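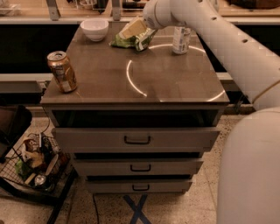

Buying your first tidy-up robot: the questions I get asked most

I'm Mirela Magalhães and I do the equipment planning for our little lab in Stamville. People write to me before they've spent any money (very wise!), so I've put my usual replies in one place. Last updated June 2023.

Do I need a special table for it to work at?
No! Ours is a small cabinet with three drawers and a wood-grain top, and it does the job nicely. Do look at the finish before you buy, though. A slightly glossy top throws back a big bright curve of light, and I'd pay a bit more for matt next time.

What should I budget for the things it picks up?
Hardly anything. Drinks cans, a small white bowl, snack packets, a wire mesh basket on the floor to hold things. I set aside £80 for the year and Gervasio Figueroa still teases me for overspending. Get a mix of hard and floppy, as a crumpled bag is a very different job from a can.

How do you get the furniture back in the same spot?
Tape on the floor. We've a blue X under the cabinet. Buy 2 rolls, you'll want to move things again the week after.

One arm or two?
Depends what you're asking of it. Liudmyla Savchuk over at Dranholm started with one and was happy for ages, but if you want drawers opened while something else is being held, price up two from the start. Adding the second later cost them more than they'd bargained for.

What do people forget to put in the plan?
Cables! Allow for longer ones than you think, and for somewhere to run them along the floor. Then delivery, which on our Landasix order came to 15 per cent on top, and spare parts. I also ask for 8 days of somebody's time for setting up, and I've never had any left over.

Should I hire before buying?
If you can, yes. Bouchra Abdel Hamid hired for a month and changed her mind about the size completely.

When will you have the new price list?
July, I hope. Ming-te Hsieh is chasing the last two quotes for me, and I'll add them to this page when they come in.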